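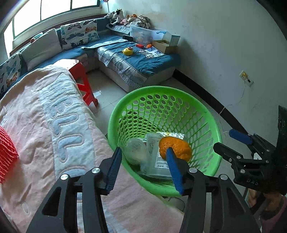
Bedroom and Common Room Tidying, Endgate House
Progress report to Edus, second period
Prepared by Branwen Owen

You asked for a plain account of what the grant has paid for since April and whether it is doing any good. My short answer is that some of it is, and I would be careful about claiming more than that.

The idea as Hiyori Yagi wrote it up in the application was simple. Residents at Endgate let small stuff pile up on their beds: fruit, wrappers, drink bottles, tissues, empty cups. By evening there is nowhere to lie down, so things get pushed onto the floor or shoved under the blanket. The application proposed that each room get one large basket, that everything on the bed go into it first, and that sorting happen afterward at the kitchen counter. It promised cleaner rooms, less food waste and "renewed confidence in daily living." I can speak to the first two. I have no idea how anyone would measure the third, and I didn't try.

What was bought

We spent $680 of the grant on baskets and step stools. The baskets are round plastic with holes in the sides, and the bright green ones are popular. I had doubts about the holes, and I still have them. Small wrappers come through, and anything sticky ends up on whatever the basket is standing on. The step stools were for reaching closet shelves. In most rooms they have turned into side tables, and I would not buy more.

What people do with them

The first step works. Clearing a bed into a basket is quick, residents don't argue about it, and the blanket can be shaken out and washed. Of the 44 rooms in the plan, 7 had not started when I wrote this, mainly on the top floor, where Haruna Sasaki has had her hands full with the plumbing.

The second step is where I part ways with the application. A basket that has been filled is treated as a job finished. An orange goes in on top of a plastic food container, something shiny lands behind it, and there it all stays until a staff member carries it down. We have moved the pile a couple of feet. Tsutomu Takeda thinks this is a matter of habit and will sort itself out by the end of the year. He may be right, but I have seen the same said about the recycling corner, and the recycling corner is now where we keep the vacuum.

Mixing is the other trouble. Fruit that is perfectly good to eat goes in with used tissues, and after that no one wants it.
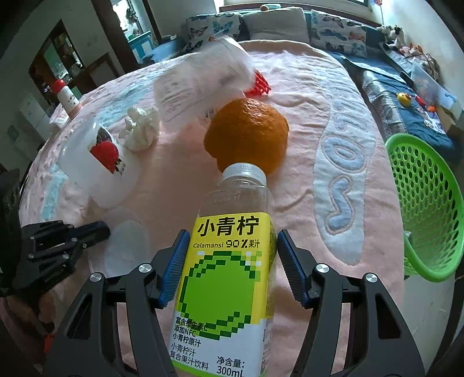
Drinks are a problem of their own. Juice bottles, the calamansi kind among them, get opened, half drunk and left on the bed with the cap on loosely, and a blanket with citrus juice in it is a full wash. Sayaka Sasaki has suggested a rule that bottles go to the kitchen before anything else is touched. I like this more than anything in the original plan, and it costs nothing. We have been trying it on the second floor. It is too early to say, and I'd ask you not to quote it in the newsletter as a result.

On food waste I can only report what the kitchen tells me. They say they are throwing out less fruit. They also say they are ordering less of it, so I would not put that down to baskets.

The Govo chart

The wall chart from Govo has been up in the common room for over 2 months. It has a column for each room and stickers for a cleared bed. Stickers are going up in rooms I know to be a mess. I plan to take it down unless you object.

Next period

- Bottles first, on every floor.
- A small bowl in each room for fruit, kept apart from the basket. We have bowls already.
- Baskets emptied before supper, by the resident where possible.
- No further stools. I would like to move that line to laundry - please confirm in writing.

The quote from Nishimura for closet shelving is attached. It seems high to me, and I have asked them to explain the fitting charge before we go any further.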